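Ticket 213: Wi-Fi drops every afternoon, Appiah building, second floor
Product: Nevura access points and controller
Opened by: Etornam Agbeko
Assigned to: Druvorell Support, network queue
Priority: Normal (I picked Urgent. It was changed.)
Status: Closed

Description of problem
Every afternoon at 2:40 the wireless on our floor goes away. It comes back by 2:50, looking refreshed. Laptops show full bars the whole time and then say "Connected, no internet," which I have come to read in a sarcastic tone. Wired machines are fine. Phones give up and use their own data, so half the people here don't know there's a problem and the other half are me.

What have you tried so far?
Restarting it. Restarting it in the other order. Standing closer to it.

Support, 9:12 a.m.
Thank you for contacting Druvorell Support. Please restart the access point and let us know if the issue persists.

Etornam Agbeko, 9:20 a.m.
Please see the field directly above, where it says what I have tried so far.

Support, 10:05 a.m.
Thank you for the additional information. Could you confirm how many access points are installed, which firmware they run, and whether the drops are worse in any one room? A signal check in each room at 2:30 and again at 2:45 would help.

Etornam Agbeko, 3:15 p.m.
Three access points, all on the firmware you pushed out in February. I walked the floor at both times with a laptop open on my forearm like a waiter. Results by room:

Front office: strong at 2:30. Strong at 2:45, with nothing behind it.
Hallway: same.
Kitchen: weak at both times. The kitchen has always been weak. Please don't fix the kitchen, it's the only place anyone talks.
Back room: strong, then strong and useless, same as the front. 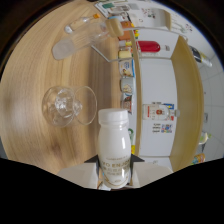

Signal strength is clearly not our problem, and I'd like that noted before anyone sends me a wall-mount diagram. The radio is loud and clear at the exact moment it has nothing to say. For the back room I took both readings from the same spot at the table, level with the glass goblet lying on its side, so at least that pair can be compared. Two bars' difference between the near end of the table and the doorway, no difference at all between working and broken.

While I was at it I ran a ping to the gateway from a wired machine. 1000 packets, none lost, straight through the outage. The same test over wireless lost everything from 2:40 until it didn't.

Support, 4:02 p.m.
Thank you, this is very detailed. Afternoon drops are often caused by interference. Is there a microwave nearby?

Etornam Agbeko, 4:10 p.m.
There is a microwave. It's busiest at noon, when the Wi-Fi is perfect. I have nevertheless asked everyone to stay away from it at 2:40 tomorrow, and have been looked at.

Etornam Agbeko, next day, 2:55 p.m.
Microwave unplugged. Dropped at 2:40 anyway. The microwave has been plugged back in and its clock is now wrong, so I've made one thing worse.

Support, next day, 4:30 p.m.
We recommend moving all access points to a fixed channel. Steps:
1. Sign in to the Nevura controller.
2. Open Radio, then Channel Plan.
3. Change Automatic to Manual and pick a different channel for each access point.
4. Save and wait for the lights to turn solid.

Etornam Agbeko
Done. Step 3 has been called "Manual (Advanced)" since the update, and it hides at the bottom of a menu that closes when you scroll. Dropped at 2:40.

I also exported the controller log. It has more than 3000 lines in it and nearly all of them say "client roamed," but there's a cluster at 2:40 every day that says "controller unreachable, radio entering protected mode." What is protected mode protecting, and from whom?

Escalated to second line: Kobina Amoah

Kobina Amoah, Monday, 8:40 a.m.
Hello, I've taken this over. Protected mode means the access points have lost sight of the controller, so they stop passing traffic until they find it again. The name was a marketing decision. Your channel settings are harmless and you can put them back.

What I need to know is why the controller disappears. Is it on a timer, a power strip with a switch, or a shelf somebody dusts?

Etornam Agbeko, 9:30 a.m.
No timer and no power strip. It's screwed to the wall in the supply closet, above the old fax line, and I don't believe that closet has ever been dusted. I sat in there with it from 2:35 on Friday's replacement laptop (separate ticket, please never ask). All its lights stayed green. From where it sat, everything was going well.

I've attached what I have: the log export and the channel plan before and after.

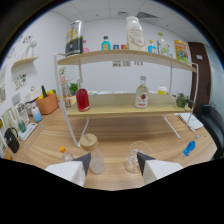
Brijesh Shakya asked whether anything else on the network could be using the controller's address, seeing that the controller never loses power and the wired side never complains. He suggested running "arp -a" from a wired machine at 2:30 and again at 2:42 and comparing the hardware address listed next to the controller.

Kobina Amoah, 11:05 a.m.
I was going to ask for a packet capture, but Brijesh's idea is faster. Please do that first. The controller's address on your network ends in 213.

Etornam Agbeko, 2:51 p.m.
Well.

At 2:30, address ending in 213 belongs to the Nevura controller.
At 2:42, address ending in 213 belongs to something made by Baltenero.
At 2:50, it's the controller again.

We own one Baltenero product. It's a label printer. It was retired before I started working here and it lives under the front desk, where I have been resting my feet on it for warmth. It did not occur to me to wonder why a retired printer was warm.

Kobina Amoah, 3:04 p.m.
Could you print its settings page? Hold the feed button until it prints or beeps.

Etornam Agbeko, 3:20 p.m.
It did both. Fixed address ending in 213, typed in by hand. Under Maintenance: "Daily network self-test, 2:40 p.m., enabled." The location field says "ask Helmi."

I wrote to Helmi Ruotsalainen, who left the company a while ago and answered in four minutes. The printer used to jam after lunch, so she set the self-test to wake it up before the afternoon mail. She'd like to know if it still jams.

Kobina Amoah, 3:31 p.m.
That explains it. The printer wakes up, announces that it is 213, and the access points believe it. They then ask a label printer for network instructions. When it goes back to sleep they find the real controller.

Fix:
Unplug the printer's network cable.
Reserve the controller's address in the router so nothing else is handed it.
Restart the controller once, to clear the old entry.

Etornam Agbeko, 3:40 p.m.
So the last step is to restart it.

Kobina Amoah, 3:42 p.m.
Yes. I'm sorry.

Etornam Agbeko, next day, 3:05 p.m.
No drop at 2:40. Ping over wireless ran clean from 2:30 to 3:00. Okay to close.

Resolution code: User error

Etornam Agbeko, 3:19 p.m.
Which user?

Resolution code changed by Kobina Amoah: Address conflict, third-party device

Comment added after closing, Etornam Nartey
Same symptoms at our site, only ours goes at 6:15 in the morning. No label printer. Should I open a new ticket or add to this one?

Kobina Amoah
New ticket, please, and put the two arp listings in it from the start. Check under the desks.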